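Sorting small stuff into boxes, what do you keep together?
Posted in Home & Storage, 3/16/23

parri_23
Going through the odds and ends on the bed before we move in July. I want one box for the little things. Tape measure and keyrings in together, or apart?

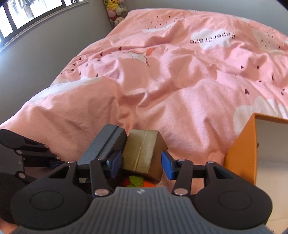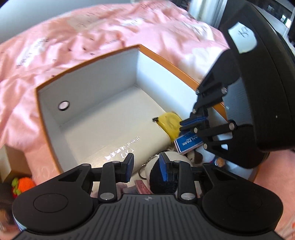
Photos: parri_23

Skerkden
Apart. A tape measure is heavy and will squash the plush ones. Mine lives in the kitchen drawer.

gerketti
Disagree. If the box has a lid and isn't rattling around, they'll be fine. I moved 3 times with everything in together.

Skerkden
Did you ever find anything again?

gerketti
Yes. I wrote on the lid.

Elis Kemeys
What are the gold one and the grey-blue one on the pink blanket? If they're empty, put the keyrings in those.

parri_23
Haven't decided on those two yet. The orange-rimmed one is my favourite so it's staying either way.

Skerkden
Then wrap the tape measure in a sock.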